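홈 기관소개 사업안내 자료실 방문보고 문의

해외 공동주택 급수시설 방문 보고: 훌트사이드 단지

읽는 시간 4분

우리 연구원 주거환경팀은 9월 훌트사이드(Hultside) 주거단지를 방문하여 노후 급수관 교체 사업의 추진 현황을 살펴보았다. 국내에서도 준공 후 30년이 넘은 단지의 배관 교체가 현안으로 떠오른 만큼, 공사 기간 중 입주민의 생활 불편을 어떻게 관리하는지에 중점을 두었다.

단지 개요

훌트사이드는 총 603세대 규모이며 관리 업무는 물텔(Multell)이 맡고 있다. 교체 공사는 동별로 나누어 진행 중이고, 방문 시점까지 147세대의 세대 내 배관 공사가 완료되었다. 전체 교체 대상 배관의 길이는 3,000미터에 가깝다고 한다.

오전 일정

오전 9시 30분 관리동 회의실에서 사업 설명을 들었다. 물텔 측은 공사에 앞서 모든 세대에 단수 예정표를 배포하고, 같은 수직관을 쓰는 세대를 한 조로 묶어 작업일을 정한다고 설명하였다. 한 조의 단수는 오전 8시에 시작하여 오후 4시 이전에 끝내는 것이 원칙이다. 작업이 지연되면 각 층 계단실에 마련한 임시 급수전을 개방한다.

이어 지하 기계실로 이동하여 가압 펌프와 신설 주관을 견학하였다. 밸브마다 담당 구역과 최근 점검월을 적은 표찰이 달려 있었으며, 구관과 신관의 구분도 도면과 일치하였다. 다만 기계실 통로가 좁아 참가자 전원이 한꺼번에 들어가지 못하고 두 조로 나누어 견학하였다.

오후 일정

오후에는 배관 자재를 공급하는 타히리(Tahiri)의 전시장을 찾았다. 관종별 절단면과 연결 부속을 비교할 수 있었고, 동절기 동파 대책에 관한 질의가 많았다. 세대 내 공사와 관련해서는 주방 급수가 주요 논의 대상이었다. 욕실은 하루 정도 대체 시설을 이용할 수 있으나 주방은 식사 준비와 설거지가 걸려 있어 입주민의 요구가 가장 구체적이라고 한다. 물텔은 주방 배관의 연결을 당일 작업의 첫 순서에 두고 있다. 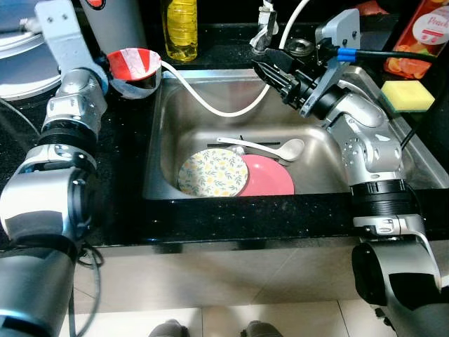
레나 티카넨(Leena Tikkanen)은 단수 자체보다 예정 시간이 바뀌었는데도 통보가 늦을 때 불만이 훨씬 크다고 지적하였다. 변경 사항은 게시판에만 붙이지 말고 세대별 문자로도 알려야 하며, 고령 세대에는 전화 안내를 병행해야 한다는 의견이었다. 물텔 측은 현재 문자 발송 대상이 동의 세대에 한정되어 있음을 인정하고 확대 방안을 검토하겠다고 답하였다.

검토 의견

수직관 단위의 작업조 편성과 임시 급수전 운영은 국내 단지에도 적용할 수 있을 것으로 판단된다. 반면 계단실 임시 급수전은 배수 설비가 없는 건물에서는 설치가 어려우므로 별도의 검토가 필요하다. 공사비 분담 기준은 이번 방문에서 충분히 다루지 못하였으며, 물텔에 서면 자료를 요청해 두었다.

관련 글
부미스(Wumis) 단지 난방 배관 개선 사례
공동주택 단수 안내문 작성 요령
100세대 미만 소규모 단지의 급수시설 관리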